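Spent my afternoon at the Olholm open day and I have so many thoughts, so sorry in advance, this is going to be a thread

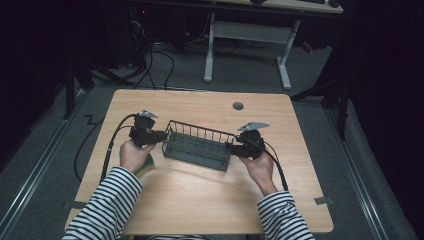 Two grippers, one wire basket, one very steady pair of hands.

So Olholm is the robotics place out past the Zukeck bus depot. I've gone by it for years and never been inside. They opened the doors today, July 24, 2024, and you could just wander from station to station and bug people with questions. My dream!!

The station I kept coming back to was the hand-held gripper one. You hold a gripper in each hand and do chores with them, and the recordings go into training the robot arms. No joystick, no headset, you just get on with it.

I figured it'd be a piece of cake. Reader, I have been picking things up my whole life. I was terrible.

The basket is what got me. It's long and skinny, and you hold it by the two ends, so both hands have to move at the same speed or the whole thing tips. My left hand is apparently much more eager than my right.

Also you can't feel anything! With your fingers you know right away when something is slipping. With these you're going by eye, and I kept squeezing way too hard because I didn't trust it.

And the cables. Each gripper has a thick black one that hangs down off the side of the table, and it tugs at you a tiny bit when you turn your wrist. I asked if you get used to it and the woman running the table said yes, in a couple of days, and then you go home and miss it when you're doing the dishes.

They had us do 18 tries each before they let us look at our playback. My first few are not fit for the public. By the end I was setting the basket down pretty gently, if I do say so myself.

Somebody behind me in line asked why not just program the arm to lift a basket. The answer (paraphrasing, I was eating a cookie) was that you can, for that basket, in that spot. Then someone nudges it over a couple inches and you start again. They want lots of slightly different lifts from lots of different people.

How many is lots? They have 3840 recordings for the basket job so far and want more by September. I did the math on my 18 and felt both proud and very small.

Next room over was the Plarnon demo, that's their two-armed setup. It did the same kind of basket lift by itself, super slow, and a little kid yelled "GO GO GO" at it the entire time. Best part of the day.

It did drop one, by the way. Everybody went "awww" like it was a puppy. The guy at the laptop reset it and it got the next one fine.

Kälin had a booth in the hallway too, more on the warehouse side, conveyors and sorting. Cool, but it was all videos and brochures and I wanted to touch stuff, so I can't tell you much. They did have good pens.

Few practical things if you go to the next one: parking is a mess, take the bus. Eat first, the cookies were gone by 2. And wear sleeves you can push up, it gets warm in there with the lights on.

A couple of you asked if kids can try the grippers. Yes, if they can reach the table. They're a bit heavy for little hands though, my forearms are sore and I'm a grown adult

Ok going to go unload the dishwasher with my regular hands. If anyone else was there today tell me how you did on the basket, I need to know if I was the worst one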